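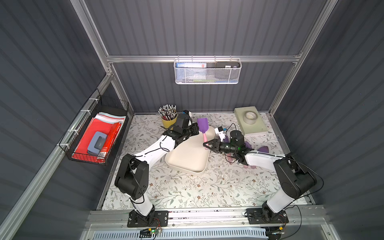

Pencils in the yellow cup, tray in the middle, and the wall baskets taking the things that would otherwise end up on the table.

How to sort out a small work table

A small table used for more than one job fills up fast. In our house it is pencils and paper in the morning, a bit of baking or craft after lunch, and by four o'clock there is no room to put down a mug. The method below takes one afternoon to set up and a few minutes a day to keep going. It was written for a table against a wall, but most of it works anywhere.

What you need

A tablecloth you don't mind marking
One cup or jar for pencils
One flat tray with a low edge
Two wire or mesh baskets, shallow enough to hang
Cable ties and a pair of side cutters
A roll of masking tape and a marker

You may own most of this already. I spent $50, nearly all of it on the baskets, and I could have spent less. Kirsten Campbell did hers with a baking tin and an old letter rack and it works just as well.

Step 1. Clear the table

Take everything off and put it on the floor or a bed. Shake out the cloth and wipe the table underneath. A patterned cloth hides pencil marks and small spills better than a plain one. If yours slides, put a square of non-slip mat under each corner.

Step 2. Make four piles

Sort what you took off into things you use daily, things you use weekly, papers, and things that belong in another room. Carry the last pile away before you do anything else. Mine had 11 items in it, including a torch and two library books from the Randness branch.

Papers take the longest. Keep what has to be dealt with this month and file or recycle the rest. Don't start reading.

Step 3. Pencils

Stand them in one cup near the back of the table, erasers up. Points down is safer when you reach across without looking, and the points mark the inside of the cup instead of your sleeve. Pack the cup firmly. A half-full cup tips over. If you have too few pencils to fill it, use a narrower cup.

Sharpen the lot before they go in. Annick Cloutier keeps her coloured ones in a separate jar, but I have never found it worth the room.

Step 4. The tray

The tray is the working spot. Whatever you are in the middle of goes on it, and when you stop, the tray can be lifted off with the job still on it. Leave it empty between jobs. Choose one with rounded corners and a plain light colour so small parts are easy to find. It doesn't have to sit square to the table. Turn it to suit whichever hand you use.

Step 5. Hang the baskets

Side wall first. Hold the basket up where you can reach it sitting down, and mark the spot with masking tape. If you have a rail or a panel with gaps, fasten it with cable ties: one at each top corner and one lower down to stop it swinging. Pull them snug, load the basket, then tighten again and trim the tails flush. Cut tails are sharp, so run a finger along them and recut any that catch.

A black wire basket on the side is good for folders and papers. Stand the folders upright and put the papers with them. A small box or a case can go in as well, if the basket isn't sagging.

The mesh basket goes on the back, hung from a beam or a hook. Keep it for light, flat things such as a phone case or something still in its packet. It is a small basket and it should stay that way — a deep one becomes a junk drawer on the wall.

Step 6. Sponges, cloths and utensils

Sponges can stay out at one side, with a cloth near them. Let them dry between uses, and wash the cloth with the tea towels. Silicone spatulas are fine on a craft table for spreading paste, but keep a separate one for food. Choose a handle in a colour you'll recognise, or put a band of tape on it.

Masking tape lives in a back corner, up on a block of foam if you have an offcut. It is easier to grab there than flat on the cloth.

Keeping it up

At the end of the day, empty the tray, put the pencils back and hang the cloth up. Once a month, in my case when the Bergeron bill comes in, go through the side basket and pull out old papers.

If the ties work loose, replace them. Tyson Cormier uses wire instead and has had no trouble, though it does scratch paint.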